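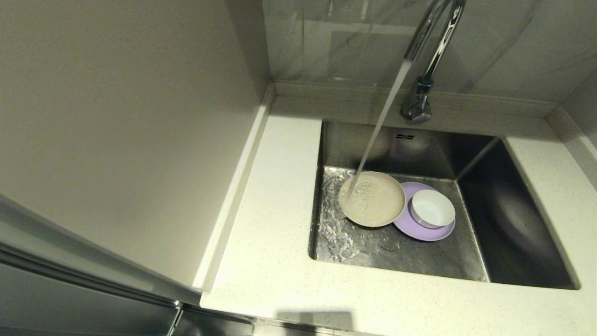
Ticket: dish task, policy success drop after finger wrap change
Project: Jonmont
Opened: Monday, August 18, 2025
Owner: Leif Ingvarsson
Status: open

Problem
Plate pickup in the sink fell from 29 of 40 trials to 17 of 40. Same checkpoint, same kitchen at Rillirville. The only logged change is paper towel on both gripper fingers.

Checks so far

1. Replayed the training set (2,000 episodes, all recorded with bare fingers). Open-loop action error is unchanged, so the checkpoint loaded correctly.

2. Masked the wrist view at inference. Success did not drop further. The policy is getting very little from that camera in its current state -- consistent with a shift in finger appearance.

3. Pulled wrist frames with the gripper closed. Both fingers are white down to the dark mounting pad, and the wrap is uneven between left and right. Tips touch. 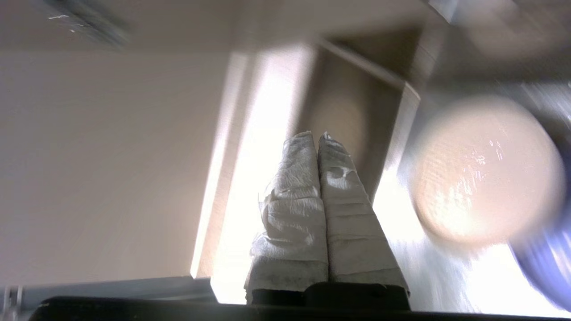
4. Compared gripper width at contact. Closed reading is offset from the bare-finger value by the paper thickness. The normalizer still uses the old range.

5. Ran the Gendirwood checkpoint (trained with random finger masking) on the same start states. Result pending -- job is queued on Bach.

Next
Refit the width normalizer, then repeat the 40 trials with the wrap on. Do not retrain until step 5 is in.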